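# Open day at the Wikmont kitchen lab: your questions, answered more or less

Bastien Charpentier and I have been collecting questions since the sign-up form went live. Some came by email, some were shouted across the parking lot. Bastien answered the technical ones and I took out the words with more than four syllables. — Sneha Agarwal

### When is it, and do I need a ticket?

Monday, doors at 10. It's free, but please sign up, as the fire rules let us have 100 people in the building and last year we had 173 on the list. If you sign up and then can't make it, tell us. Your place will go to someone's uncle, and he will be thrilled.

### What will I see?

Household robots doing household things at a pace that will make you feel better about your own housework. The main demonstration is called "Open, pull, push, close." A robot goes up to a refrigerator, opens the freezer door, slides a drawer out, slides it back in and shuts the door. That's the whole plot. Each run is followed by a short talk on how the robot decides where the handle is, and what it does when it decides wrong.

There is also a table where Virkex, our arm, folds a dish towel. Opinions on the quality of the fold can be left in the comments box.

### Is that really worth the drive?

Depends on where you live. If you're coming from Zirnden, yes, and you can get lunch on the way. From farther out, I'd combine it with something.

In its defense, a freezer drawer is a mean little problem. Clear plastic is hard for a camera to see because most of what it sends back is the room, bent. A drawer that runs fine in the middle of its travel can jam if you pull more on one side than the other. You correct for this without thinking, usually while holding a phone. The robot has to think about it, and you can watch it think.
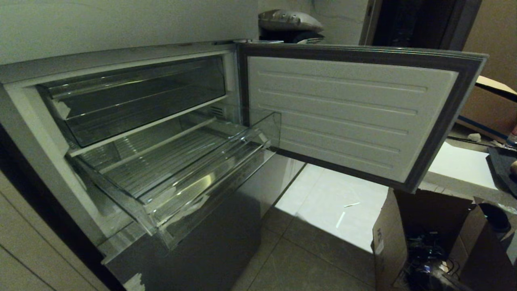

The door has its own troubles. A gasket grips hard and then lets go all at once, so the robot needs to pull with some conviction and then lose that conviction very quickly. Early versions kept it. Bastien has asked me to say that no hinges were harmed in the current version.

### Will there be food in the freezer?

No. We get asked this every year, generally with hope. The drawer runs are done empty so that one run can be compared with the next, and a bag of peas is a different shape every time you put it down. Snacks are in the lobby.

### Can I try driving the robot?

Yes, in the afternoon. There are 2 sets of hand controls, and a turn lasts until you've moved the drawer out and back or the person behind you starts sighing. Kids are often better at this than adults. Adults tend to narrate.

You won't need any experience. Somebody from the lab stands beside you with the stop button and will use it without asking. Please don't take it personally — they do it to Bastien too.

### How close can I stand?

Behind the tape on the floor. If you can touch the robot, you're too close, and if you can touch the tape, you're thinking about it. Strollers and wheelchairs get the front row on the left side, where the view of the drawers is best. The route in from the parking lot has no steps.

### Does the robot do all this by itself?

Some of the time. Morning runs are done by the robot on its own. In the afternoon a person is steering, and we'll say so out loud before each run. We've all seen videos where it wasn't entirely clear who was doing the work, and we'd like you to know when you're applauding software and when you're applauding a graduate student.

### How often does it fail?

Often enough that we stopped apologizing and put it on the program. A failed run isn't cut short unless something is about to get bent. The usual ones are a missed handle, a drawer pulled crooked, and a long pause in which the robot does nothing at all. The pause is normal. It's still working out its next move, and heckling doesn't speed it up.

### What is Courtois, and why is it on the schedule twice?

Courtois is our planning software, the part that chooses what to do next. It gets a beginner's talk before lunch and a longer one after. The beginner's talk has drawings. The longer talk has math, and in February, when we tried it out on our own staff, one of them fell asleep. It has been shortened.

### May I take photos and video?

Yes, with the flash off, please. Flash bounces off the appliances and straight into the robot's cameras, and then you get to see the long pause from the previous answer. If you're filming other people's children, ask the other people.

### Can I buy one for my mother?

Not yet. She would have to be very patient, and she'd need to enjoy watching the same door open more than once.

### Is there parking?

Behind the building, until it's full, and then on the street by the bakery. Don't use the loading dock. The towing company is much faster than our robot.

### My question isn't here.

Use the box at the bottom of the sign-up form. Bastien reads them all, and if yours is about a robot uprising it goes in a separate folder that he reads first.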